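Packing tips for a week by the sea

I've just unpacked from a week in Clornness, a small harbour town with one decent bakery and a great many steps, and I thought I'd jot down what worked while there's still sand in my shoes.

Roll your T-shirts, but fold anything with a collar. I used to roll the lot and spent every first evening hunting for an iron (the flat had one last time, and it spat brown water on my linen shirt!).

Take a pillowcase for the dirty washing. It weighs nothing, it goes straight in the machine when you get home, and the clean things don't end up smelling of harbour.

Decant your shampoo into small bottles and tape over the lids. My friend Giuliana puts a bit of cling film under the cap as well, and I've copied her ever since a bottle of conditioner emptied itself into my walking boots.

Rinse swimming things in the sink every night, roll them up in a dry towel and stand on it. They'll be ready by breakfast, even in April.

A kitchen kit is worth the space if you're self-catering. Mine is a sharp knife wrapped in a tea towel, a corkscrew, a jam jar of salt and 2 bin bags. Holiday-flat knives couldn't cut butter.

For sandy feet, keep talc by the door. Dust it on, rub, and the sand drops off on the mat and not in the bed.

Wear your bulkiest jumper on the train

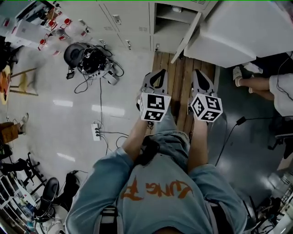

and put the next bulkiest at the very top of the case, where you can grab it once the wind gets up on the front. A scarf goes down the sleeve of my coat so I don't leave it on the luggage rack again.

Last one: empty the case outdoors when you get back, and give the lining a go with the hoover nozzle. I forgot last year and was still finding bits of shell at Christmas.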